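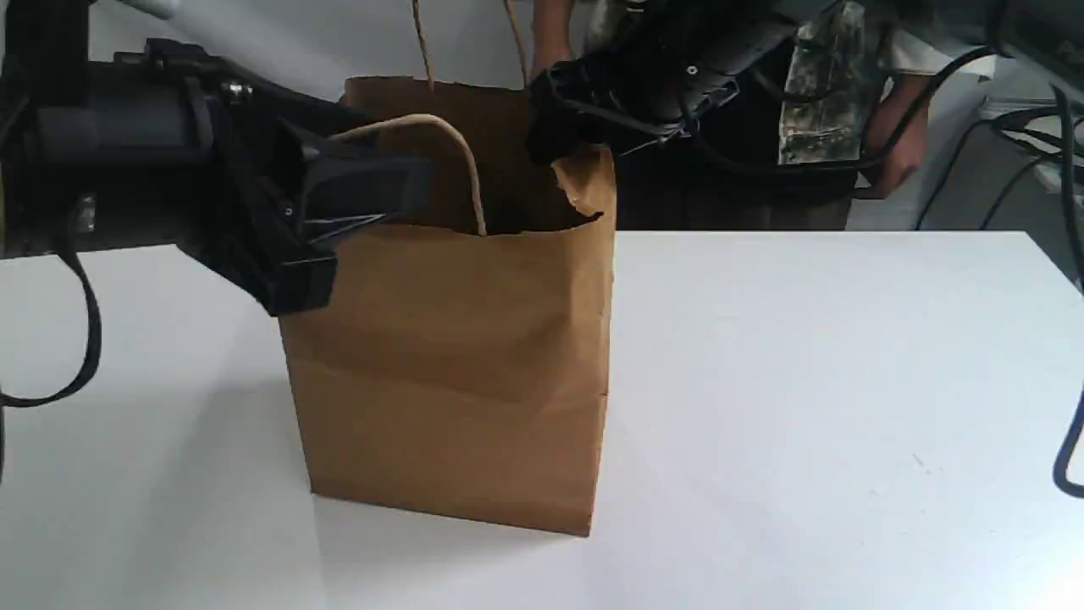
Is a paper bag better for the planet than a plastic one?
It depends on how many times you use it, and most of us use it once.

I've been grumbling about this since November, when the Plendorico on the high street took away its plastic carriers and put up a large green sign congratulating itself. The sign says the new bags are "kinder". Kinder than what, it doesn't say. They cost 14p, and I have yet to meet anyone who can tell me where the 14p goes.

I did ask. The young man on the till thought it went to charity. The customer service line thought it went towards "our wider commitments". I wrote to head office and got a reply 8 weeks later, which thanked me for my passion and enclosed a voucher for yoghurt.

My quarrel isn't with paper. Paper is fine stuff. It rots, it burns, you can wrap a present in it or line the food caddy. But it takes a good deal of water and energy to make, it's heavier to cart about than thin plastic, and it gives up the moment a pint of milk sweats on it. Anyone who has walked up Station Hill in the rain with a bag of shopping knows how that one ends (mine was tinned tomatoes, and one of them got as far as the bus stop).

Then there are the cotton totes. I own far too many of them and so do you. Growing cotton is thirsty work, and a tote has to be carried to the shops a very great many times before it earns its keep. Getting a free one at every talk, fair and bank branch rather spoils the sum. The Nenora people were handing them out at the library open day with a leaflet about waste tucked inside -- a glossy leaflet, folded in three.

Ihor Derkach wrote in after the last issue to say I was being unfair, and that any move away from plastic is a good one because of what ends up in the river. He has a point about the river. I've been on the litter pick and I've seen the hedge by the weir. Paper doesn't hang in a hawthorn for ten years. If the whole argument were about litter, I would take down my flag and go home.

It isn't, though, and I dislike being told it is by the people selling the bags. Plendorico still sells its cucumbers in shrink-wrap. It still sells four apples on a plastic tray inside a plastic sleeve. I paid 195p for those apples and could have had the loose ones at Vamik's stall for less, in my own pocket if it came to that.

So what do I do? I use the ugly checked shopper my sister gave me, which has a broken zip and will probably outlive me. When I forget it, I buy whatever is cheapest and then use it until it falls apart. Paper ones go flat behind the bread bin and come out again for the next trip, if they've stayed dry. After that they hold the recycling, and after that they are the recycling.

Ihor says he will bring his figures to the next meeting. I'd like to see them, and I'd like to know who paid for them. Other letters are welcome too, on paper or otherwise, through the door at the usual address.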